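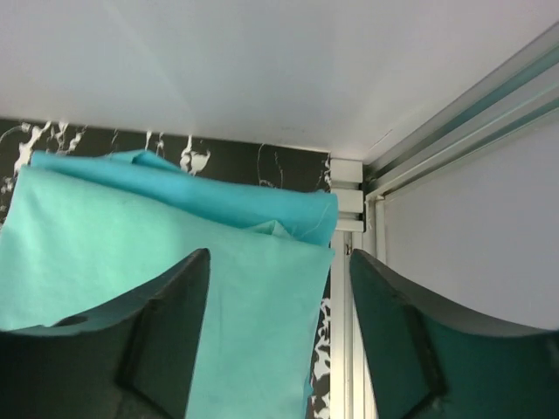
Guker Cloth Cell, Bench Size: Review
September 22, 2021

We run a small alterations and linen shop, and in May we decided that folding sample cloths was beneath us. The Guker cell was the cheapest way to hand the job to something that doesn't complain. I did the buying, so I also got to do the explaining.

What follows is mostly about money. If you want a review of joint speeds and payload, there are plenty, written by people who didn't have to find a line in the budget for any of it.

Buying it

Guker won't sell you one directly. You go through a dealer, and in our area that means Husodley or Marchand. Husodley's quote ran to a single page and had a friendly number at the bottom. Marchand's ran to six and had a number that made me get up and walk around the parking lot. After a week of comparing them line by line I found they came to nearly the same total. Marchand had simply included the things Husodley planned to mention later.

We went with Husodley anyway, for the delivery date. They missed it by 2 weeks.

The things mentioned later were freight, the wrist camera mount, and a spare set of fingertips at $340. I argued about the fingertips. Don't bother arguing about the fingertips. They touch everything, all day, and you'll want the second set in a drawer before you need it.

What it does all day

Our test load is plain cotton-type cloth in pale green and blue, with some hems and seams thrown in. Flat, single layers are fine. Anything with a seam gets interesting, as a stitched edge likes to roll over and show its inside, and then the machine has to decide whether it's looking at a fold somebody wanted. 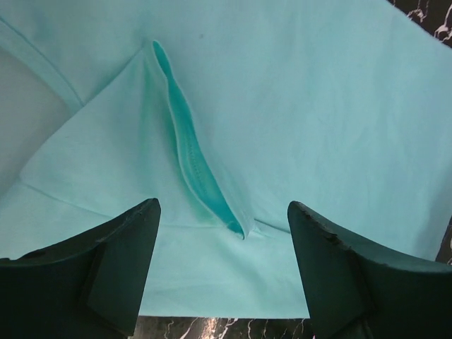 A narrow fold with its stitching showing, and the fingertips just short of it.

This matters for planning more than the brochure lets on. Guker says to allow up to 30 hours for setup and tuning, and I would budget all of it for flat cloth alone. Seams go on a separate line. I put them under "training," which sounded better in the meeting than "staring."

Frayed edges belong on that line too. Loose threads are free, but the time spent on them is billed at somebody's hourly rate, and in our case it was mine.

Wear and replacement
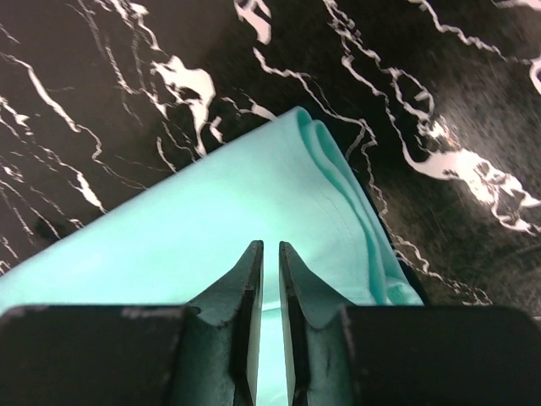

Consumables are where my spreadsheet was most wrong. I had entered a zero for the work surface, on the theory that a table is a table. A replacement top is $192 from Husodley, and I've now moved it to the annual column. The glossy black finish with the white veining looks very smart and would suit a hotel bathroom, but it shows fine scratches when the light catches it, and the gripper has a few scuffs of its own to match. Neither has stopped any work. If yours will be seen by customers, ask for a matte top and get the price in writing. For light-colored cloth the dark background is at least a sensible choice, pattern aside.

The enclosure itself is a pleasant surprise. It's aluminum posts and rails with white panels, the connectors are ordinary, and if you dent a panel you can replace just the panel. I'd have happily paid for less enclosure and more documentation.

Service

We took the Mandbridge service plan, sold separately, paid yearly, in advance. They answer the phone. They're polite, they know the machine, and they would like you to reboot it. I'll renew, though I would read the part about travel charges first, preferably sitting down.

Would I buy it again?

Yes, from the longer quote. A folding job that used to eat our slow mornings now eats our capital budget, and the mornings are free for hemming, where we make our money. Put the spares, the tabletop and the service plan in the first request. Going back to ask for them one at a time cost me more goodwill than the machine did.

Good: sturdy frame, replaceable panels, decent phone support
Bad: quoting by installments, seams, that tabletop
Rating: three and a half out of five, reviewed after the invoices cleared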